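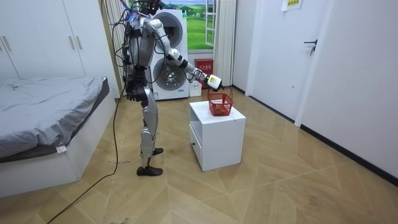
Mererid Morris reckons the Grimness starter wants feeding twice a day now it's warmer, and that my once-a-day habit is why the last rye came out so sour. Fair enough! I've switched it over and will report back.

May, bake notes, 6.40 am

Started from Craddock white with 20% wholemeal rye, the coarse one. Water up to 78% this time - a bit brave, but the dough took it beautifully. Slack for the first two folds, then suddenly it held together and came off the bowl in one piece (I may have cheered). Total dough 2288 g, split for three tins.

Salt went in late, after the rest, and I'm now convinced by it. The crumb is so much more open than the Brurklow batch, and the crust has that lovely blistering all along the top. Smells of malt and apples.

One gripe: the middle tin stuck again. Same corner as before. Needs a proper re-seasoning, or lard instead of oil.

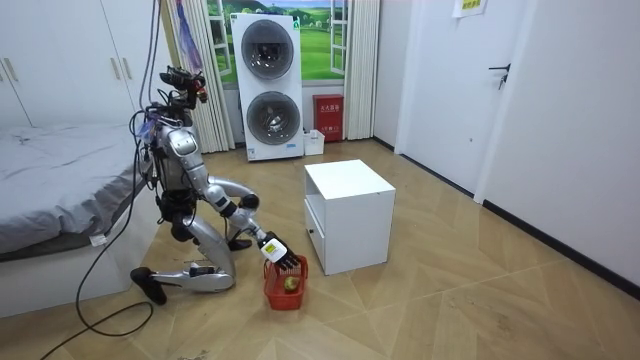 To try next

Leave the shaped loaves in the fridge for 17 hours and bake straight from cold. Same flour, same water, so we can compare properly.

Half a spoon of caraway in one tin only - Mererid can't stand it, so mark the tin!

Ask at Grusus whether they still mill the spelt. If they do, get a small bag and swap it for half the rye.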